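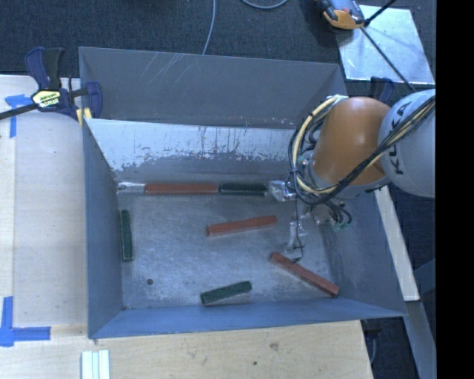
Flosard 990 Carpet Tile Adhesive

Home / Flooring supplies / Adhesives / Pressure-sensitive

Product code: FL-990
Pack sizes: 2 gallon pail, 12 quart tub
Color when wet: milky white
Color when dry: clear, slight amber cast
Manufacturer: Cedham

Overview

Flosard 990 is a water-based acrylic adhesive for the releasable installation of carpet tile. It is spread or rolled over a prepared floor, left to dry until clear, and stays tacky after drying. Tiles set into the dried film hold against sideways movement and can be lifted later for replacement or for access to the floor below.

The product is made for offices, corridors, classrooms, showrooms and similar indoor areas. It is suitable for tiles with bitumen, PVC or polyolefin backing. It is not suitable for broadloom carpet, vinyl plank, rubber sheet or cushion-backed tile with an open foam face. For these, see the Flosard permanent range.

Suitable floors

Concrete, at least 28 days old
Sand and cement screed
Smoothing compound, fully dry
Plywood, exterior or flooring grade, screwed at close centers
Raised access panels with a steel or sealed top
Existing vinyl tile, if sound and stripped of polish

Do not apply over old adhesive that is soft or oily. Residue from older black adhesives must be tested before any work starts on it, and must not be sanded or ground dry. Hard residue from water-based products can be left in place once it has been scraped flat.

Particle board is accepted only if primed on the top face and along the joints. Edges that swell after priming must be cut out and replaced.

Floor preparation

Sweep and vacuum the floor. Remove paint drips, plaster, wax and curing compound. Fill cracks and low spots with a cement-based patch and allow it to dry for the time on the bag. The floor should be flat to within 1/8 inch under a 10 foot straightedge. Carpet tile follows the floor closely, and a ridge at a joint will show as a line in the finished surface within weeks.

Test concrete for moisture. The limit for Flosard 990 is 85 percent relative humidity measured in the slab. Above this figure, apply Flosard Moisture Coat in two passes and wait overnight before spreading adhesive.

Dusty or very absorbent floors should be primed with Clarora Primer, diluted one part primer to three parts water. A floor is too absorbent if a spoonful of water poured on it disappears in under a minute. Do not dilute the adhesive itself as a substitute for primer. A thinned film dries with low tack and cannot be corrected by a second coat.

Application

Bring the adhesive, tiles and room to between 60 and 85 degrees F and hold them there for 24 hours. Stir the pail slowly with a flat paddle. Fast mixing pulls in air, and the bubbles leave pinholes in the dried film.

Apply with a short-nap foam or microfiber roller, or with a trowel notched 1/16 x 1/32 x 1/32 inch. Work from the far wall toward the door. Keep the coat thin and even, with no puddles at the edges of the room. Puddled adhesive skins over and remains wet underneath, and tiles set in it will bond permanently.

Leave the film until it is clear and does not transfer to a dry finger. On primed plywood at 70 degrees F this takes 45 minutes. On sealed steel panels it takes up to 2 hours. Fans may be used to move air across the room but should not be pointed at the floor.

Place tiles within 12 hours of the film drying. Keep the site free of sanding dust during this time. If dust has settled, wipe a test area with a damp cloth; tack normally returns when the surface dries again. If it does not, recoat.

Roll the finished floor in both directions with a roller of at least 100 pounds. Light foot traffic is allowed at once. Keep carts and furniture off the floor for 24 hours, and use hardboard sheets under anything on small casters.

Coverage

Roller, sealed or primed floor: 350 square feet per gallon
Roller, smoothing compound: 300 square feet per gallon
Trowel, concrete: 220 square feet per gallon

Figures are for a single coat and do not include waste. Order one extra tub for any job with more than four rooms, as offcuts of time and material at doorways add up.

Lifting and replacing tiles

Lift from a corner with a flat scraper and pull back at a low angle. The film should stay on the floor. A tile can be relaid in the same position several times before tack drops to a level that needs attention. To restore a small area, roll on a thin patch coat, allow it to dry clear, and set the tile as before.

Tiles near outside doors pick up grit on the backing. Brush this off before relaying. On raised floors, offset the tiles from the panel joints by at least 2 inches so that lifting one tile does not expose a seam.

Cleaning up

Wash rollers, trowels and trays in warm water before the adhesive dries. Dried film can be removed with mineral spirits on a cloth, after checking the cloth on a hidden part of the carpet. Do not pour wash water into a storm drain. Let leftover adhesive dry in the open pail and dispose of it as solid waste where local rules permit.

Storage

Shelf life is 12 months from the batch date when sealed. Store between 50 and 90 degrees F. The product survives one freeze and thaw cycle down to 20 degrees F. If frozen, let it thaw at room temperature without heat and stir until smooth. Discard if it stays grainy. Orders shipped in January go by heated freight only, and delivery may take longer.

Technical data

Base: acrylic polymer emulsion
Solids by weight: 54 percent
pH: 7.5 to 8.5
VOC: 2 grams per liter, less water
Flash point: none to boiling
Suitable for heated floors: yes, up to 82 degrees F at the surface

With heated floors, switch the system off 48 hours before application and leave it off for 48 hours after the tiles are down. Raise the temperature in steps of no more than five degrees per day.

Customer questions

Can it be used on stairs?
No. Treads and risers need a permanent bond. Ask for Flosard Stair Grip.

We have a floor that was coated and then left over a long weekend. Does it need to be done again?
Press a tile down by hand in three or four places and try to slide it. If it moves, vacuum and recoat. If it holds, carry on, but check the edges of the room and the area by the door separately - these collect the most dust. Reply by Joelle Rawashdeh, technical desk

Will the film mark the tile backing?
A faint haze on bitumen backing is normal. It does not affect reuse.

Is a full spread needed, or can I use a grid?
Grid and perimeter methods are accepted by some tile makers in rooms under 100 square feet. Follow the tile maker's sheet. Our bond figures are for full spread only. Reply by Fadi Fakhoury, technical desk

Does the 2 gallon pail come with a liner?
No. The pail is supplied with a gasket lid. Press the lid down all the way around with a rubber mallet after each use.

Related items

Clarora Primer, 1 gallon
Flosard Moisture Coat, two-part kit
Flosard Stair Grip, 1 quart
Cedham foam roller sleeves, 9 inch, pack of 12
Cedham notched trowel, 1/16 x 1/32 x 1/32 inch
Flat scraper, 4 inch, with spare blades

Ordering

Pails ship on a shrink-wrapped pallet or singly in a carton. Trade accounts can request split deliveries by floor or by building phase. Opened containers cannot be returned. Sealed containers are accepted within 30 days if at least six months of shelf life remain.

For site visits and moisture testing, contact Ruba Daher in the flooring department. For pallet quantities and freight quotes, contact Khalil Haddadin. Give the batch code from the lid with any technical query.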